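About Rarkley

Rarkley sorts, folds and stores small household goods for hotels, lettings firms and private homes. Wilmer Huanca set up the business with one sorting table and 33 storage bins. Deividas Dzene joined as stock manager and wrote the intake procedure still in use.

Items are taken from the basket one at a time, checked, and assigned to one of three groups: return, repair or recycle. Light-coloured pieces are kept apart from dark ones. Each batch is logged under a single number – the register now stands at 2159 entries – and the number stays with the goods until they are handed back.

Storage follows the Vevari shelf plan, with heavier goods at the bottom. Baskets must have perforated sides, which let air through the contents. Collections from the Drirkudow depot are made on Wednesday.
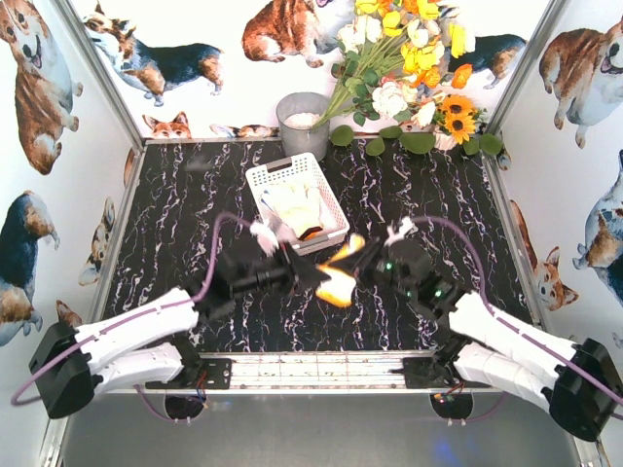 How full should a basket be before it is sent in?

Fill it to two thirds of its depth. Fuller baskets are split into 2 batches on arrival and logged separately.

Hard items should be packed in their own basket and labelled on the handle side.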